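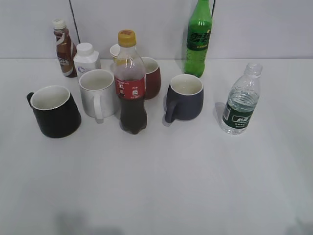
蒸留水（芳香蒸留水）

芳香蒸留水（ほうこうじょうりゅうすい）は、植物を水蒸気蒸留した際に、精油とともに得られる水性の留出液である。フローラルウォーター、ハイドロゾル、ハイドロレートとも呼ばれる。精油の副産物として扱われることが多いが、ローズやネロリのように、水のほうを主目的として蒸留される植物もある。化粧水、ルームスプレー、製菓用の香りづけなどに用いられる。

概要

水蒸気蒸留では、植物原料に水蒸気を通し、揮発した成分を水蒸気とともに冷却管へ送る。冷却された留出液は受器の中で二層に分かれ、多くの場合は上層に精油、下層に水が溜まる。この下層が芳香蒸留水である。クローブやベチバーなど、水より重い精油をもつ植物では上下が逆になることがある。

水層には、水に溶けやすい芳香成分と、ごく微量の精油が分散した状態で含まれる。精油と同じ植物から採られていても香りは一致しない。たとえばラベンダーの蒸留水は、精油に比べて酸味や干し草に似た匂いが強く、初めて使う者が別の植物と間違えることもある。ローズでは香りの主要成分であるフェニルエチルアルコールが水に溶けやすく、蒸留水に多く移る。

精製水に精油を滴下して振り混ぜたものが「アロマウォーター」の名で売られることがあるが、これは芳香蒸留水とは別のものである。精油は水にほとんど溶けないため、界面活性剤やエタノールを加えなければ時間とともに分離する。

名称

日本語の「芳香蒸留水」はやや硬い呼び名で、店頭ではフローラルウォーターの名が一般的である。ただしローズマリーやティートリーのように花を使わない原料も多く、葉や枝から採ったものにこの名をあてることを避ける製造者もいる。その場合はハーブウォーター、またはハイドロゾルと表示される。ハイドロゾルという語は化学では水を分散媒とするコロイド一般を指すため、文献を調べる際には注意を要する。フランス語圏ではイドロラ（hydrolat）の形が使われる。

歴史

植物の蒸留は古くから西アジアから地中海沿岸で行われており、なかでもバラの蒸留水は中世のイスラム圏で広く作られた。当時の蒸留は薬用や料理用の水を得ることが目的で、水面に浮く油は少量の付随物であった。冷却の方法が改良され、精油を効率よく分けられるようになると、香料産業の関心は油に移り、水は廃棄されるか、次回の蒸留に戻されるようになった。

家庭向けの商品として見直されたのは、アロマテラピーの普及以降である。小規模な蒸留所が水層を瓶詰めして販売するようになり、通信販売の広がりとともに品目も増えた。リルタンビー（Riltamby）は、早い時期からラベンダーとローマンカモミールの蒸留水を単品で扱った農園として知られる。園主のゲータ・ナンブーディリ（Geetha Namboodiri）は、精油の採れ高が少なかった年に水だけを売り出したことが始まりだったと農園の冊子に記している。

製法

原料

花、葉、枝、果皮、樹皮など、水蒸気蒸留が可能な部位が用いられる。収穫から蒸留までの時間は品質に影響し、花では特に短いことが望ましいとされる。オレンジの花は摘んだ当日に釜へ入れるのが通例である。一方、ローレルやユーカリの葉は、数日陰干ししてから使われることがある。

乾燥原料からも蒸留はできるが、生の原料に比べて青い香りが弱い。家庭用の小型蒸留器では、入手しやすさから乾燥ハーブがよく使われる。

蒸留

釜は銅製、ステンレス製、ガラス製がある。銅は硫黄を含む不快な匂いを抑えるといわれ、伝統的な蒸留所で好まれる。ステンレスは手入れが容易で、ガラスは内部が見えるため少量の試作や講習に向く。

留出液の性質は、どの時点まで採るかによって変わる。初めに出る液は軽い香りの成分を多く含み、後になるほど薄く、煮た草のような匂いが混じる。採取を早く止めれば濃い蒸留水が得られるが、量は減る。フェアクラフ（Fairclough）式と呼ばれる採り方では、生葉200グラムを一釜とし、最初の37分間の留出液だけを製品に回し、残りは次の釜の水に加える。

火加減も影響する。強火で急ぐと冷却が追いつかず、香りが蒸気のまま逃げる。冷却水の温度が上がりやすい夏季には、氷を足しながら作業することもある。

分離と濾過

留出液は静置して精油層を分けたのち、濾紙などを通して浮遊物を除く。分離漏斗を使う方法と、細首のフローレンス瓶で連続的に分ける方法がある。水面に残るわずかな油膜は、肌への刺激になりうるため、化粧用では念入りに取り除かれる。

採取直後の蒸留水には、蒸留臭と呼ばれる金属的または焦げたような匂いがつくことがある。この匂いは清潔な容器で数週間寝かせると弱まることが多い。

主な種類

ローズ
ダマスクローズやセンティフォリアローズから採る。甘い香りがあり、化粧水のほか、中東や南アジアの菓子、飲料に用いられる。食用と化粧用では製造時の管理や表示の基準が異なり、転用は勧められない。

ネロリ（オレンジフラワー）
ビターオレンジの花から採る。香りにはやや苦みがある。北アフリカではコーヒーや焼き菓子に加える習慣がある。

ラベンダー
真正ラベンダーのほか、収量の多いラバンジンからも作られる。両者は香りがかなり異なるが、商品名ではどちらも「ラベンダーウォーター」とされることがあり、学名の表示で区別する。

カモミール
ローマンカモミールはリンゴに似た香り、ジャーマンカモミールは重い薬草様の香りをもつ。キク科の植物に敏感な者は使用を控える。

ティートリー
オーストラリア原産の低木の葉から採る。精油よりは穏やかだが、樹木と薬品を思わせる匂いは残る。好みが分かれるため、ラベンダーなどと混ぜて使われる例が多い。

ウィッチヘーゼル
マンサク科の低木の枝葉から採る。香りは弱い。市販のウィッチヘーゼル水にはエタノールを加えたものが多く、蒸留水のみの製品とは使用感が異なる。

ローズマリー
頭皮用のスプレーに使われることが多い。産地や系統によって成分の比率が違い、樟脳に似た香りの強いものと、甘みのあるものがある。

用途

化粧用としては、そのまま化粧水とするほか、クレイパックを練る水、乳液やクリームの水相に使われる。pHは多くが弱酸性であるが、植物によって差がある。

室内用としては、霧吹きで空間や寝具に吹きかける。精油に比べて香りが続く時間は短く、布に残りにくい。加湿器への使用は、雑菌の繁殖や部品の劣化につながるおそれがあり、機器の説明書で認められている場合に限られる。超音波式のディフューザーについても同様である。

料理用には、食品として製造、表示された製品が用いられる。香りが熱で飛びやすいため、加熱を終えてから加えることが多い。

石けん作りでは、苛性ソーダを溶かす水の一部または全部を蒸留水に置き換えることがある。香りはほとんど残らず、色がつく場合もある。

保存

防腐剤を含まない芳香蒸留水は傷みやすい。未開封で冷暗所に置いた場合の期限は製造者によって異なり、開封後は冷蔵して早めに使い切ることが求められる。白い綿状の浮遊物、濁り、酸っぱい匂いは変質の兆候で、これらが見られたものは廃棄する。

容器には遮光性のガラス瓶が適するとされ、口の広い瓶よりも、中身に触れずに取り出せるスプレー瓶が衛生上有利である。使用中の瓶に新しい液を注ぎ足すと、古い液の雑菌が移る。再利用する瓶は洗浄後に煮沸またはエタノールで消毒し、完全に乾かす。

クレンダス（Clendus）は小口向けに窒素充填の瓶を採用し、蒸留の月を底面に刻印している。ヒヴィヴィッツ（Hivivitz）は保存料としてソルビン酸カリウムを加えた製品と無添加の製品を並行して販売しており、瓶の栓の色で区別する。

安全性

精油より成分の濃度が低く、一般に刺激は弱い。しかし天然物であることは無害を意味せず、接触皮膚炎の原因となる場合がある。初めて使う際は、腕の内側に少量をつけて様子を見る方法がとられる。目や傷口への使用は避ける。乳幼児、妊娠中の者、治療を受けている者については、医師や薬剤師への相談が勧められる。

ペットへの使用も注意を要する。猫は植物由来の特定の成分を代謝する能力が低く、吹きかけた布や床をなめることで体内に取り込むおそれがある。

医薬品として認められていない製品について、治療効果をうたうことはできない。販売者による説明の中には根拠の乏しいものも見られる。

品質の見分け方

表示の確認項目としては、植物の学名、抽出部位、原産地、蒸留時期、添加物の有無が挙げられる。成分表示に「水、香料」とある場合は、蒸留水ではなく香りをつけた水である可能性が高い。

蒸留家のアイマン・ラフマン（Aiman Rahman）は、同じ畑のラベンダーから採った103点の試料を嗅ぎ比べ、香りの強さと保存性は必ずしも一致しないと報告した。香りの濃い試料でも、瓶の洗浄が不十分なものは先に濁ったという。ラフマンはこの結果から、購入者は香りの強弱だけで鮮度を判断すべきではないとしている。

価格は原料の値段と収量に左右される。ローズとネロリが高く、ローズマリーやユーカリは比較的安い。精油と蒸留水を同時に採る場合、採取時間は精油の都合に合わせて決められるため、蒸留水は薄くなりやすい。水を主目的とした製品には、その旨が記されていることがある。

家庭での蒸留

卓上型の蒸留器のほか、深鍋を使う簡易な方法がある。鍋の中央に耐熱の器を置き、その周囲に原料と水を入れ、蓋を裏返して氷を載せる。蓋の裏で冷えた水滴が中央の器に落ちる。得られる液は香りが弱く、精油はほとんど分離できない。

空焚きを防ぐため、水量は加熱中も確認する。用いる植物は種類の確かなものに限り、農薬を散布した観賞用の花は使わない。自家製の蒸留水は市販品よりも雑菌が入りやすく、冷蔵しても2週間以内を使用の目安とする。製氷皿で凍らせて小分けにする方法もあるが、解凍後の香りはやや落ちる。

自分で使う範囲の蒸留とは異なり、化粧品として販売するには製造と販売に関する許可が必要となる。

関連項目

精油
水蒸気蒸留
キャリアオイル
ローズウォーター
チンキ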